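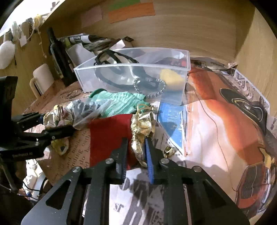 Words by Sandra Pilkington

The first thing you notice about the Rirkness Players is the noise. I came up the back stairs of the old corn hall a little before six in the evening, and I could hear them from the street: someone running scales, someone laughing, someone shouting the same line over and over in a Neapolitan accent that got broader every time. It was wonderful. I've been writing about actors for a long while and I still get a flutter in my stomach when I hear a company warming up.

They are rehearsing Amato, the new play that has already sold out its August run and is now being talked about for a film. If you haven't come across it yet, it follows a singer who goes home to bury her father and finds that her sister has been living under her stage name for years, signing autographs, opening fêtes, even giving an interview or two. It's funny and then all at once it's terribly sad, and the whole thing rests on two women who hardly ever leave the stage.

What makes this production special is the way those two women have prepared. The leads swap parts every night. They don't know which sister they're playing until 15 minutes before curtain up, when the stage manager tosses a coin in the corridor. I assumed this was a bit of fun for the press (I'm a cynic, forgive me) but I stood in that corridor and watched it happen, and both of them had gone completely white.

"You have to love both of them," the younger of the two told me afterwards, still in her funeral coat and eating toast. "If I start preferring one, I'm sunk, because that's the night the coin gives me the other. So I keep a diary for each sister. Two diaries, two pens. My husband thinks I've lost my mind."

Her fellow lead goes about it quite differently. She won't write anything down. She walks, sometimes for hours, and talks to herself in character along the sea wall at Brirkness, where she grew up. She told me she once argued with herself so fiercely about the father's will that a dog walker stopped to ask if she needed help. She stayed in character and said yes. They had a lovely chat about solicitors.

There was a hard patch. Halfway through rehearsals they were both sleeping badly, and the older lead found she was answering to the wrong name at home. The director called a halt for 17 days, which in theatre terms is an age, and sent the whole company away with strict orders not to open the script. "I went to my mum's and painted a shed," the younger one said. "Best thing that could have happened. When I came back I could hear the jokes again."

And the jokes are glorious! The scene with the undertaker, played at a gallop with three telephones, had me wiping my eyes. The corn hall seats 600 and I'd swear that on the night I went every one of them was shaking.

The film is a different matter, and everyone involved is a little shy about it. Trusto, the small production company behind it, wants to shoot the story twice, once with each casting, and then cut between the two. It could be a mess. It could also be the most exciting thing to happen to a British screen in ages, and having read some of the adapted script over a cup of very strong tea, I'm leaning hard towards the second. The opening at the railway station is new, and there's a long silent sequence in the father's kitchen that I would love to see on a big screen with a proper crowd.

Who gets top billing? The two of them looked at each other when I asked, and burst out laughing. They've decided to toss for it.

Before I left I was shown the wall by the stage door where the company pins up its post. There have been 1,509 letters so far, many of them from sisters. Some are angry, some are very long, and one is from a pair in their eighties who hadn't spoken since a wedding and came to the matinee separately, by chance, on the same afternoon. They sat four rows apart. They've been back together twice since.

The younger lead reads that one before she goes on. The older one has never read it and says she won't until the run is over - she's saving it for the last-night party, when she plans to have a large glass of something in her hand.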